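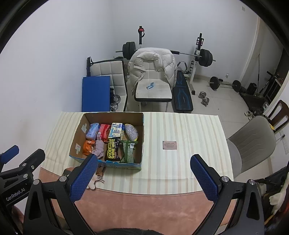 Page 12 of 103

**Thread: Small items in one open carton, how do you arrange it?**

---

**bindis_corner** wrote:

Good evening to all. I am packing small household things to send to my sister, and I would like opinions before I close the carton. I have two rows of four now. In the back I put the wipes packet, the red one, the yellow and white one, and the silver bubble bundle. In the front are the orange packet, the mauve cloth, the shoe shine wipe and the green packet. The rabbit-sized plush toy is still on the table and also the small card. I am not sure if they should go in.

The carton is old and the rims are torn. I have fixed the left side inside with two crosses of tape. Is this enough for a long way? It will go by the Flostoris parcel service, which takes 12 days.

---

**kumthorpe_lane** wrote:

Two crosses are not enough, in my opinion. When the rim is torn like this, the flap does not hold and the corner opens when another parcel is put on top. I would change the carton completely. A new one is cheap and you will sleep better.

---

**oldsuitcase** wrote:

I do not agree with kumthorpe_lane. For packets and cloth, a used carton is good. I have sent old cartons for many years and I lost only one, and that one was with jam jars. Put one long tape around the whole carton, in both directions, and the rim has no more work to do.

My question is about the shoe shine wipe. It leans on the yellow packet. Are they standing or lying? If they are standing, they will fall when the carton is turned.

---

**bindis_corner** wrote:

> Are they standing or lying?

It leans a little, you are right. I wanted to see all the packets from the top, so my sister opens the carton and everything is looking at her. Maybe this is not a serious reason.

---

**kumthorpe_lane** wrote:

It is a nice reason, but the post does not care about it. Put the flat things on the bottom and the cloth on top of them. The mauve cloth is the best filling you have and now it is used like one more packet.

---

**peppermint184** wrote:

Please do not put wipes under heavy things! I did this once and the sticker of the packet opened a little. After three weeks the wipes were dry like paper. Everything else in that parcel arrived well. Now I put each wipes packet in its own small bag, and I close the bag with a rubber band.

Also, what is in the silver bundle? If it is something fragile, I would move it to the middle. At the back right it is next to the wall of the carton.

---

**bindis_corner** wrote:

It is a small glass for tea lights. I have bought it at the Robichaud shop for 70 cents, so it is not a tragedy, but she likes these things. I will move it between the cloth and the orange packet. Thank you for the advice about the bags, I did not think of it.

---

**oldsuitcase** wrote:

The middle is good. I would leave the yellow edge on the top side, so she sees where the bundle is and does not cut into it with scissors.

About the plush toy: of course it goes in! It is soft and fills the empty place. Put it last.

---

**kumthorpe_lane** wrote:

Here I agree with oldsuitcase, for the first time this month. But put the toy in a bag too, if it is going together with shoe wipes. Black shoe polish on a light toy is very difficult to remove. My daughter's bear has still one gray ear.

---

**tablecloth_fan** wrote:

Sorry, I have nothing to say about the parcel. The striped tablecloth is very pretty, with the peach and the gray-green together. Is it cotton? I am looking for something like this since July.

---

**bindis_corner** wrote:

Thank you! It is cotton, yes, and it was my mother's. It must be ironed while it is still a little damp, or the stripes go in waves.

And the card, what do you say? It is the pink one, GREEN LIFE. Should it be on top or in the side?

---

**peppermint184** wrote:

Flat against the side wall, in an envelope. On top it will be cut when she opens the tape. I weighed a similar parcel of mine and it was about 103 grams over the limit, so please weigh yours before you tape it.

---

**oldsuitcase** wrote:

I would put the card on top and write "open with care" outside. But in an envelope, yes.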